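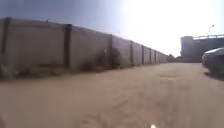

Concrete panel wall: paint it, plant it or leave it alone?

Boundaries, Walls and Fencing > General chat

mossyplank
Posts: 12
Hello all, long time reader, not much of a poster. We've taken on a plot with a very long panel wall down one side (pale grey concrete, dark posts, goes on for ever) and I'm trying to decide what to do with it before the summer gets going. It's sound as far as I can tell. It's just so grey! Dusty too, with that grubby band along the bottom where the dirt collects, and scrubby weeds and dry grass along the foot of it at the near end. There's one decent green shrub against it further down and I'd like to keep that, whatever it is.

Other half wants to paint the lot. I'd rather grow things up it. Budget is small and neither of us is handy. What would you do?

gatepost_gus
Posts: 3,103
Leave it. Strim the weeds, brush it down with a stiff broom, go and have a cup of tea. I painted mine eight years ago and I've regretted it every spring since. Once you've painted concrete you've got to keep painting it.

tinybarrow
Posts: 501
Disagree with Gus (again, sorry Gus). Ours is the same sort of wall, only shorter, and we did it in Palomino, the Akard masonry one, a sort of warm biscuit colour. Completely changed the garden. It was dingy before and now the evening light comes back off it and you want to sit out there. We're four years in and I've touched up two panels, both where the football hits.

You do have to get it clean though. We skimped on the first panel and it came off in sheets, I could have cried.

gatepost_gus
Four years is nothing. Come back when it's ten.

mossyplank
Oh dear, I've started something! Tinybarrow, how did you get the dirt off at the bottom? I had a go at a bit with a washing up brush and just made a paler smear.

tinybarrow
Washing up brush, bless you. Get a proper deck brush on a long handle. Clear the weeds back first so you can see where the panel meets the soil, then brush it dry, then wash it, then leave it alone for a few dry days. A lot of that band is soil splashing up when it rains. If you put a strip of gravel along the bottom, a foot wide or so, it splashes far less. We used the cheapest pea gravel going and it stops the weeds a bit too.

ninebarrowlane
Gravel strip, yes. Painting, no. I'm with Gus on this one, which doesn't happen often.

Before you do anything at all, do you know whose wall it is? My neighbour's wall was my side of nothing, if you see what I mean, and I'd drilled six holes in it by the time we found out. It got quite frosty. Have a look at your paperwork and then go and knock on the door even if you think you're in the right.

mossyplank
Good point, and no, I don't know for certain. We assumed it came with the plot. I'll dig the deeds out tonight.

slowcompost
Plants plants plants! A long wall is a gift, I'd have given my right arm for one. Which way does it face? If it gets sun you could train pears or a fig along it, and concrete holds the warmth nicely. If it's shady then climbing hydrangea, or ivy if you're brave (don't be brave, I was brave once and I'm still pulling it out of the gutter).

I'd run wires between the posts and not fix anything into the panels at all. I've got the Tuvo wire kit, the one with the little barrel tensioners, clamped round the posts. Fiddly to put on and I swore a lot, but it has stayed tight with a big old rose hanging off it.

gatepost_gus
Clamps round the posts only works if you can get round the posts. On most of these the panels slot into them.

slowcompost
Mine have got a gap, Gus! But fair enough, check first. Otherwise put your own timber posts in a little way in front and wire those. Then it doesn't matter whose wall it is either, and you can get behind with a hoe. I do think that's the nicest way to do it if you've got the room.

peg_and_line
Can I put in a word for doing a short stretch and stopping? You said small budget and a very long wall. Pick the bit you see from where you sit, do that properly, and let the far end stay scruffy. Birds like scruffy. I've got a robin who treats the top of mine as his personal office.

Also the soil at the bottom of a wall is often awful, dry as a biscuit and full of rubble. Plant well out from it and lean things back in, and water like mad the first year. I lost three clematis before I worked that out.

tinybarrow
Peg's idea is a good one. We'd have saved a fortune. I'd still paint the stretch though :)

ninebarrowlane
If you must paint, try it on one panel down the far end and leave it over winter. Then you'll know whether it sticks.

mossyplank
Right, update. Deeds found in the loft in a Wunska biscuit tin with the old boiler manual. The wall is ours, hooray, though I'm going to have a word next door anyway as ninebarrowlane says.

It gets sun from late morning. So the plan is wires on separate timber posts for the first few panels, gravel along the bottom, and a fig if I can find one that isn't silly money. Other half is being allowed one test panel in Palomino. The shrub stays. Does anyone know if I can cut it back in May or should I wait?

slowcompost
Depends what it is! Put up a close picture of a leaf, and have a good look for nests before you go anywhere near it with the loppers. If there's one in there, leave the whole thing till they've gone.

gatepost_gus
One test panel. That's how it starts.

mossyplank
Leaf picture tomorrow when it's light. Thanks all, even Gus.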